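Cloveck Handheld Manipulation Challenge

The Cloveck Handheld Manipulation Challenge, usually shortened to the Cloveck, is a student competition in robot learning held each June. Teams record demonstrations of tabletop tasks with hand-held grippers, train a control policy on the recordings, and submit the policy for testing on a two-arm robot cell that they do not get to use beforehand. The competition is run by the Produm workshop, a teaching laboratory for automation, and takes its name from the test cell.

Contents
1 Background
2 Format
3 Equipment
4 Recording practice
5 Scoring
6 Criticism
7 See also

Background

The competition grew out of a one-semester project course at Produm in which students programmed a fixed arm to sort parts from a tray. The course used a teach pendant, and most of the available hours went to waiting for the arm. Instructors replaced the pendant with hand-held grippers so that several groups could collect material at the same time on ordinary desks. The first open edition kept the course structure and most of its paperwork, including the logbook.

The rules were revised after the second edition. The revision dropped the sorting task, which had been solved by several teams with fixed motion sequences and no learning, and introduced tasks requiring both hands. The current rule text is dated 07/10/2019 and has been amended only in the sections on file formats and task objects.

Format

A team has 2 or 3 members, all enrolled at the same school. One member is named as lead operator on the entry form, but any member may record. The season is divided into a recording phase, a training phase and a test day.

During the recording phase each team may submit no more than 50 demonstrations per task. Demonstrations must be complete: the operator starts with both grippers open at the start position and finishes with both open and clear of the objects. Trimmed recordings are allowed if the trimming removes only idle time at either end. Splicing is grounds for removal of the entry.

Each season has two tasks. One is published with the entry form. The other is published at the opening of the recording phase, and the objects for it are mailed to teams in a sealed kit. Past tasks have included threading a strap through a buckle, folding a cloth over a card, placing a lid on a jar and turning it shut, and moving a coiled cord from one tray to another. The cord task was withdrawn after one season. Scorers could not agree on when the cord counted as coiled.

Equipment

Teams may build their own hand-held grippers or borrow a pair from the Tokarz loan pool. Home-built grippers must match the jaw opening and finger length of those on the test cell within the tolerances given in the rule text. Fiducial markers are permitted on any outer face, provided the marker family and printed size are declared at entry. The Cemine software package, maintained by former entrants, converts recordings to the submission format and reports dropped samples, clock drift between the two hands, and stretches where tracking was lost. Its use is optional – most teams use it for the tracking report alone.

Left and right devices do not have to be identical. A mismatched pair must be entered as such, with separate calibration files, and the sides may not be exchanged between recordings of the same task.

Recording practice

Most recording is done seated or standing at a desk, with the operator's forearms clear of the task objects. Sleeves are commonly pushed up, as loose fabric can cover a marker when the wrist turns. Cabled devices give steadier timing than battery units but limit reach, and a cable that catches on the desk edge tends to show up in the data as a short pull toward the operator.

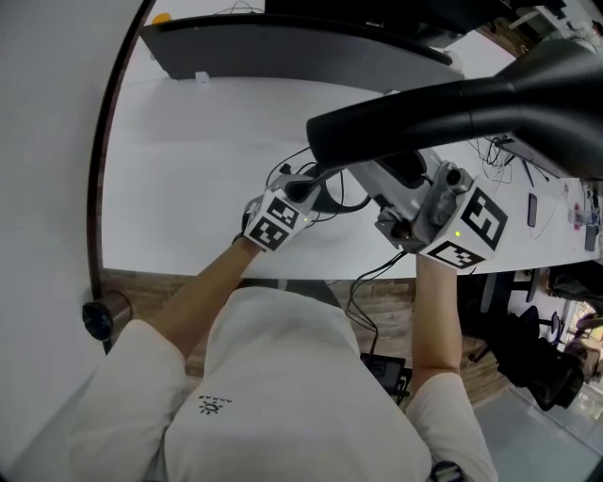 Operators are advised to work at a slower pace than feels natural. Policies trained on fast recordings often close the jaws early, before the fingers have reached the object. Regrasping is allowed and is not penalized, though a set containing many regrasps usually needs more training time to give a stable result. The logbook must record the operator, the task, the device pair and the reason for any discarded take.

Calibration is repeated at the start of each session and after any drop or knock to a device. The check consists of holding each gripper at a marked point, opening and closing the jaws fully, and comparing the reported width with a gauge block.

Scoring

Each policy is run on the test cell under fixed lighting, with object positions drawn from a list that is released after the test day. Points are given for completed stages of the task, with a further award for full completion inside the time limit. A run is stopped if either arm leaves the work area or if contact force exceeds the limit set in the cell controller.

The logbook is graded separately and accounts for a small part of the total. Ties are settled by logbook grade, then by the smaller number of submitted demonstrations.

Criticism

Entrants have objected that the loan pool grippers differ in jaw friction from those on the test cell, which affects tasks involving cloth. Produm has since published friction measurements for both sets but has not changed the fingers. Others have argued that the limit on demonstrations favors schools with experienced operators over those with better training methods – a proposal to supply every team with a common recording set has been discussed and remains open.

See also

Imitation learning
Fiducial marker
Bimanual manipulation
Student robotics competition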